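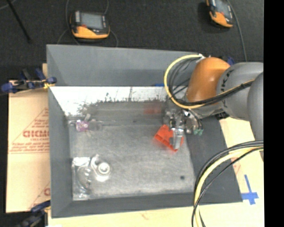
Gray rectangular bin with a red-orange plastic piece.

About Darnstead

Darnstead is a plastics recycling company in Pellville. We buy clean factory scrap, grind it, and sell the regrind to molding shops within a day's drive.

The company started in a rented garage with one grinder and a pickup truck. We now run 3 grinding lines under one roof on Hordiienko Road and employ 20 people. Most of them live in Pellville or the next town over.

What we take
Polypropylene, polyethylene and ABS, in any color. Parts with metal inserts are accepted at a lower price. We do not take PVC, foam, film or household recycling.

How it works
Send us a sample and a rough monthly weight. We reply with a price per pound. Loads are weighed at our dock, and you get a copy of the ticket. Payment goes out at the end of the month.

What we sell
Regrind by the box or by the truckload, sorted by resin and color. Our Hivarari line is black polypropylene regrind, screened twice and sold in lined boxes.

Visiting
The dock is open from 7 a.m. to 3 p.m. Please call before bringing a trailer. The yard is closed for maintenance during the first week of July.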